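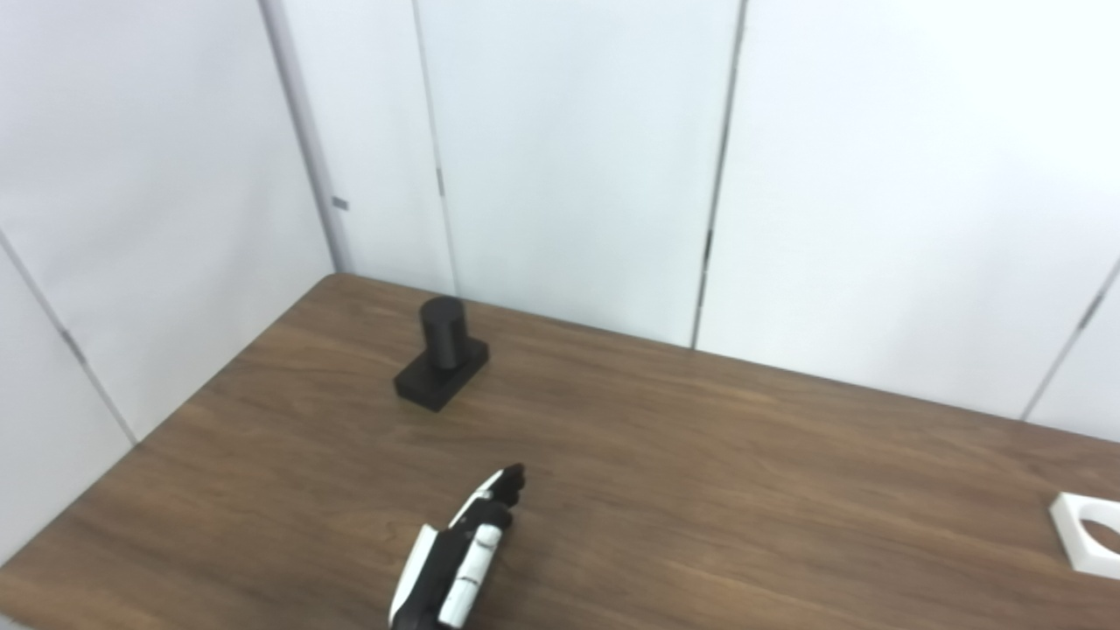

August | By the Narneck Young Writers desk

The first chapter of Loltora went up during a snow day, when its author was in sixth grade and had finished all her library books. She is going into ninth grade now, and the blog has 235 posts. We asked her to talk to us over lemonade in Lilden, where she lives with her parents, two brothers and a very loud parakeet, and she showed up with a notebook full of maps!

Loltora is a story told in pieces. It follows a girl who delivers mail by rowboat between islands, and each piece ends with a question for the readers. "I didn't plan that part," she says. "I got stuck and asked people what should be in the package. My cousin said a smaller package. So I wrote that, and it was way better than my idea."

The package storyline ran for 19 chapters. I read all of them in one evening and then had to go back for the one with the lighthouse, which is still my favorite (hers too, I was happy to hear).

She writes after dinner, usually on the bus schedule of her own invention: one stop is a paragraph, and when she reaches the end of the line she's allowed to quit. "Some nights I only go two stops. My mom thinks the bus thing is weird but she asks me what stop I'm on, so."

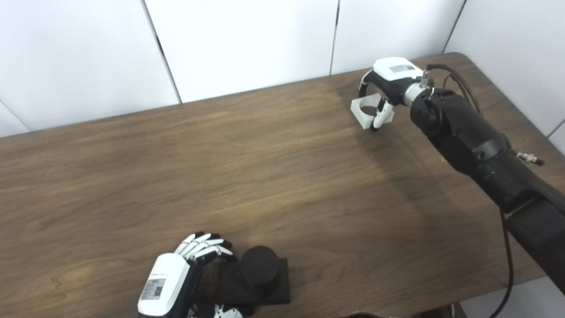 Comments are her favorite part of having a blog and also the part that made her nervous. Her dad reads them before they go live, and the two of them agreed early on that she wouldn't post her last name or her school. "People are mostly really nice. One person wrote that rowboats don't work like that. I looked it up and they were right, the oars were backwards. I fixed it and said thank you."

What about the longest chapter, the storm one? She groans. "I rewrote it so many times. The first version had a whale in it. Then I took out the whale and it was boring, so the whale came back but only the tail." That chapter brought in 34 comments, more than any other so far, and a lot of them are about the tail.

This summer she started something new on the side, a series about a city called Barajas where every street has to be renamed each morning. There are no chapters yet, just a list of street names. She read us a bunch and we were laughing by the third one, Left Sock Avenue.

I asked if she had advice for kids who want to start a story blog. She thought about it for a while. "Post the first one before it's good. I had nearly 423 words and I wanted it to be a thousand, and my brother said just put it up. Also draw a map. I don't know why it helps, but then you can't lose anybody."

The next Loltora chapter is due before school starts. She wouldn't tell us what's in it, except that the mail is late.

Recent on Narneck
Our summer reading swap list
Five story starters for a rainy afternoon
Making a comic when you can't draw hands
How to ask a friend to read your draft

Get Narneck in your inbox once a month. Ask a parent before signing up.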